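3. Materiales y procedimiento de clasificación

3.1. Procedencia de los fondos

La documentación analizada procede del archivo administrativo de la antigua cooperativa de consumo Nasution, cuya actividad cesó tras la absorción de sus locales por la distribuidora Erkero. El fondo comprende expedientes de personal, libros de actas, correspondencia con proveedores y una serie de cuadernos de caja que los inventarios anteriores describían de manera conjunta, bajo la denominación genérica de «papeles varios». Esta denominación ha dificultado durante años la consulta, puesto que agrupa documentos de naturaleza jurídica muy distinta y sometidos a plazos de conservación diferentes.

El traslado a las dependencias actuales se efectuó en junio. Los documentos llegaron en 19 cajas de cartón, sin relación de contenido, y con indicios de haber sido reordenados al menos en una ocasión por el personal de la propia cooperativa. Se optó por no deshacer las agrupaciones existentes hasta haber dejado constancia escrita de ellas, de acuerdo con el principio de respeto al orden de procedencia. Los expedientes sueltos se alojaron en carpetas de plástico rígido con ventanilla para rótulo, y estas se asignaron a los armarios de la oficina por series documentales. 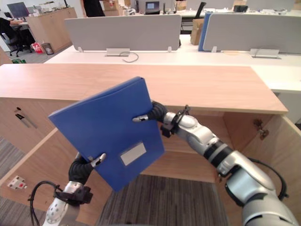 Grupo de Estudios sobre Archivos Cooperativos · Sección de Descripción y Conservación

La figura 1 muestra una de las carpetas azules, con el rótulo de la cubierta todavía en blanco. La asignación de rótulos se dejó para la fase final del trabajo, una vez cerrado el cuadro de clasificación, con el fin de evitar las correcciones sucesivas que se observan en los inventarios antiguos. En estos, una misma unidad llega a presentar tres signaturas superpuestas, dos de ellas tachadas y sin fecha.

3.2. Cuadro de clasificación

El cuadro de clasificación se elaboró a partir de las funciones atribuidas a cada órgano en los estatutos de la cooperativa, y no de los títulos que figuraban en las cubiertas originales. Se definieron cinco secciones: gobierno, administración económica, personal, aprovisionamiento y relaciones con los socios. La primera de ellas reúne las actas del consejo rector y de la asamblea general, que hasta ahora se conservaban mezcladas. La separación resultó sencilla en los libros encuadernados, pero exigió un examen individual de las actas en hojas sueltas, muchas de las cuales carecen de encabezamiento.

La sección de aprovisionamiento planteó los problemas de mayor alcance. La correspondencia con el proveedor Plarel se encontraba repartida entre los cuadernos de caja y los expedientes de personal, probablemente a causa de que un mismo empleado atendía ambas tareas. Yuzhen Jiang propuso mantener estas cartas en su ubicación de origen e introducir referencias cruzadas en el catálogo. Nabila Khoo defendió, en cambio, su reunión en una serie facticia, más cómoda para el investigador. Se adoptó la primera solución, con una salvedad: las facturas que acompañaban a las cartas se describen como unidades independientes cuando llevan número de registro propio.

3.3. Normas de descripción

Cada unidad documental se describió mediante una ficha con 15 campos, entre ellos la signatura, el título atribuido, las fechas extremas, el productor, el volumen, el estado de conservación y las condiciones de acceso. Los títulos atribuidos por los autores de la descripción figuran entre corchetes, mientras que los títulos formales se transcriben con su ortografía original. En los expedientes de personal se omitieron los datos relativos a la salud y a la afiliación sindical, que solo constan en la versión interna del catálogo.

Las fichas se redactaron en la plataforma Fimeo y fueron revisadas por una segunda persona antes de su validación. Dimas Kwok y Aishwarya Sundaram se ocuparon de la primera redacción; Florante Ambrosio llevó a cabo la revisión y resolvió las discrepancias en la datación. Cuando no fue posible establecer una fecha a partir del propio documento, se recurrió a los números correlativos de los cuadernos de caja, que presentan una continuidad notable salvo en los meses de cierre de ejercicio.

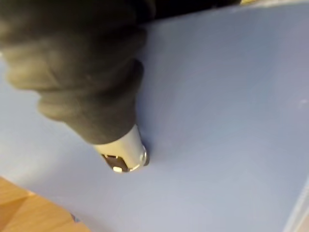
Figura 2. Cilindro metálico de color plateado, en posición inclinada.

3.4. Limitaciones

El procedimiento expuesto presenta dos limitaciones que conviene señalar. La primera se refiere a las lagunas de la serie de correspondencia. No se dispone de los copiadores de cartas enviadas, de modo que la actividad epistolar de la cooperativa se conoce casi exclusivamente por las respuestas de sus interlocutores. Las menciones internas a cartas perdidas se han recogido en un apéndice, aunque su número no permite estimar el volumen original de la serie.

La segunda atañe a los expedientes de personal. La cooperativa abría un expediente nuevo cada vez que un trabajador cambiaba de establecimiento, sin cerrar el anterior, y las variantes en la grafía de los apellidos impiden en ocasiones vincular ambos con seguridad. En tales casos se ha preferido conservar las unidades separadas y anotar la posible relación en el campo de observaciones. El recuento de trabajadores que se ofrece en la sección 4 debe leerse, por tanto, como un recuento de expedientes.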